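# 홍보 대행 업무 자주 묻는 질문

플로사이드(Flosside)에 홍보를 맡기려는 회사와 이미 계약한 고객사가 자주 보내는 질문을 모았습니다. 계약서와 내용이 다를 때는 계약서가 우선합니다.

## 계약 전

**어떤 업종을 맡나요?**

건축사무소, 인테리어 설계, 가구, 생활용품, 교구 업체를 주로 맡습니다. 의약품과 금융 상품은 맡지 않습니다. 업종이 애매하면 회사 소개서를 먼저 보내 주세요. 검토 후 가능 여부만 짧게 회신합니다.

**이미 경쟁사를 맡고 있으면 어떻게 하나요?**

같은 지역에서 같은 고객층을 상대하는 두 회사를 동시에 맡지 않습니다. 문의가 들어오면 기존 고객사에 먼저 확인하고, 이때 문의한 회사 이름은 밝히지 않습니다. 지역이나 고객층이 다르면 담당자를 나누어 진행할 수 있습니다.

**최소 계약 기간이 있나요?**

정기 계약은 7개월부터입니다. 첫 달은 자료 정리와 매체 목록 작성에 쓰이므로 보도가 나오지 않을 수 있습니다. 전시회나 준공식처럼 날짜가 정해진 행사는 단건으로도 받습니다.

**제안서 작성에 비용이 드나요?**

첫 제안서는 무료입니다. 경쟁 입찰용으로 별도 양식이나 시안을 요구하는 경우에는 작업 시간을 계산해 미리 견적을 드립니다.

**계약하면 누가 담당하나요?**

국내 매체는 Sumeya Gebru 팀장, 동남아시아 매체는 Cường Đào와 Charoen Phuthong이 담당합니다. 영문 보도자료는 Warrick Whitelaw가 마지막으로 교정합니다. 담당자가 바뀔 때는 인수인계 회의에 고객사도 참석하게 됩니다.

## 보도자료

**초안은 언제 받을 수 있나요?**

자료가 모두 도착한 다음 영업일부터 계산해 3일 안에 보냅니다. 도면, 준공 사진, 인용할 대표자 발언 가운데 빠진 것이 있으면 그 항목을 받은 날부터 다시 셉니다.

**분량은 얼마나 되나요?**

국문은 공백 포함 2000자를 넘기지 않습니다. 설계 개념 설명이 길어지면 본문에서 빼고 별첨으로 붙입니다. 수상 이력과 연혁도 별첨에 넣습니다.

**수정은 몇 번까지 되나요?**

두 번까지 기본 비용에 포함됩니다. 맞춤법, 숫자, 직함 오류는 횟수에 넣지 않습니다. 수정 의견은 사내에서 모아 한 사람이 보내 주세요. 여러 부서에서 따로 보내시면 어느 의견을 따를지 확인하느라 배포가 늦어집니다.

**배포 시각을 정할 수 있나요?**

가능합니다. 따로 말씀이 없으면 오전 8시에 보냅니다. 해외 매체는 현지 시각을 기준으로 합니다. 엠바고를 걸 때는 해제 시각을 제목 위에 적고, 엠바고를 지키기로 한 기자에게만 먼저 보냅니다.

**몇 개 매체에 보내나요?**

현재 건축·디자인 분야 목록에는 186개 매체가 있습니다. 전부에 보내는 일은 드물고, 내용에 맞는 곳을 골라 보냅니다. 배포 전에 목록을 받아 보실 수 있으며 제외할 매체가 있으면 알려 주세요. 기자 개인 연락처는 공유하지 않습니다.

## 보도 결과

**기사가 나온다고 보장하나요?**

보장하지 않습니다. 게재 여부와 시점은 편집부가 정합니다. 돈을 내고 싣는 기사형 광고는 별도 상품이며, 진행할 경우 광고 표시를 반드시 넣습니다.

**보고서는 언제 오나요?**

매월 초에 지난달 결과를 보냅니다. 게재 기사 링크, 매체별 반응, 다음 달 일정이 들어갑니다. 플로소라(Flosora) 계정이 있으면 기사 링크는 게재 당일에도 확인할 수 있습니다. 계정은 고객사당 두 개까지 드립니다.
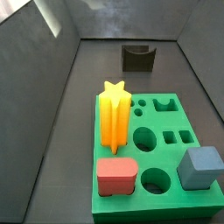 **보고서에 광고 환산액도 들어가나요?**

기본 보고서에는 넣지 않습니다. 매체마다 단가 기준이 달라 합산한 금액을 비교하기 어렵습니다. 내부 결재용으로 꼭 필요하면 계산 기준을 적은 별지로 만들어 드립니다.

**사실과 다른 기사가 나오면요?**

발견하는 대로 담당자에게 알려 주세요. 숫자나 이름처럼 명백한 오류는 편집부에 바로 정정을 요청합니다. 논조나 평가에 대한 불만은 정정 대상이 아닙니다. 이때는 추가 자료를 보내거나 후속 인터뷰를 제안하는 방법을 함께 검토합니다. 고객사가 기자에게 직접 항의하기 전에 먼저 상의해 주시기 바랍니다.

## 비용과 해지

**비용은 어떻게 청구하나요?**

정기 계약은 매월 말 세금계산서를 발행합니다. 촬영비, 번역비, 출장비는 실비로 따로 청구하며 사전 승인을 받은 항목만 넣습니다.

**중간에 해지할 수 있나요?**

해지하려면 한 달 전에 서면으로 알려 주세요. 이메일도 서면으로 봅니다. 이미 배포 일정이 잡힌 보도자료는 그대로 진행하거나 취소하는 것 중에서 고르실 수 있습니다.

**해지하면 자료는 어떻게 되나요?**

받은 원본은 돌려드리고 사본은 삭제합니다. 배포가 끝난 보도자료는 고객사가 계속 쓸 수 있습니다. 외부 사진가가 찍은 사진은 촬영 계약서에 적힌 사용 범위를 확인해 주세요. 플로소라 계정은 마지막 보고서를 보낸 다음 달에 닫힙니다.

**여기에 없는 질문은 어디로 하나요?**

계약 전이라면 홈페이지 문의 양식을, 계약 후라면 담당자 이메일을 이용해 주세요. 청구 관련 문의는 경영지원팀 Sang Tôn이 받습니다.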